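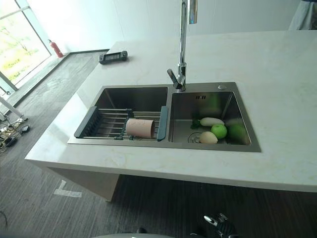 Trakotano

Trakotano is a small command-line tool that checks USB sticks and external drives for bad sectors and false capacity. It writes a test pattern to the free space, reads it back and lists any blocks that don't match. Existing files are left alone, but make a backup first all the same.

Requirements

Python 3.11 or later
Linux or macOS (Windows works under WSL, with slower reads)
At least 300 MB of free space on the drive being tested

Installing

Unpack the archive, open a terminal in the folder and run:

pip install .

Usage

trakotano check /media/stick
trakotano check /media/stick --passes 2
trakotano report last

The default is one pass. A full check of a large drive over USB 2 can take roughly 12 hours, so leave it overnight and turn off sleep mode. Press Ctrl+C to stop. The test files are removed on exit, and the blocks read so far stay in the report.

Reports

Reports are saved as plain text in the trakotano folder in your home directory. Each line gives the block number, the expected checksum and the one that was read. The older Fukik format can still be written with --format fukik, though it leaves out the checksums.

Known problems

Drives formatted as exFAT sometimes show less free space than they have. Unplug the drive and plug it in again.
Encrypted volumes must be unlocked before the check starts.
The progress bar sticks at 11 per cent on some card readers. The check itself carries on.

Licence

MIT. The checksum code comes from the Zena library, and its licence is in the docs folder.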